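Apostila 4: microfones e ganho em apresentações ao vivo

Hoje entramos na parte de que eu mais gosto: **a estrutura de ganho**! Quem acerta esta etapa ouve a diferença na primeira música, e o resto da mixagem fica muito mais fácil (e divertido).

## Antes de ligar o microfone

- Faders no zero da escala, ganho todo fechado.
- Filtro passa-altas ligado nas vozes.
- Cabo testado, microfone a um palmo da boca.

Peça ao cantor que cante de verdade, no volume do refrão! Falar "um, dois, som" engana muito. Abra o ganho devagar até o medidor trabalhar com folga nos picos.

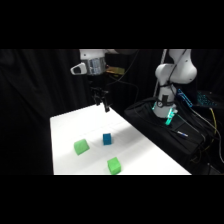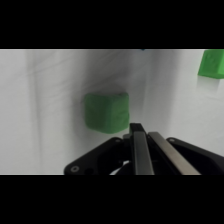 **Por que o som distorce mesmo com o fader baixo?**

O sinal já chegou saturado ao pré-amplificador, e o fader vem depois dele. Feche o ganho e suba o fader para compensar.

## Impedância

Um microfone de 600 ohms conversa bem com uma entrada de impedância bem mais alta. Experimentem no laboratório a mesa Vukstead e a caixa direta Somach, que deixa o violão com um brilho lindo!

## Para a próxima aula

1. Monte quatro canais na mesa e salve a cena 49.
2. Grave um trecho com o ganho certo e outro com ganho demais.
3. Compare os dois no fone e anote o que muda nas consoantes.

Tragam fones fechados.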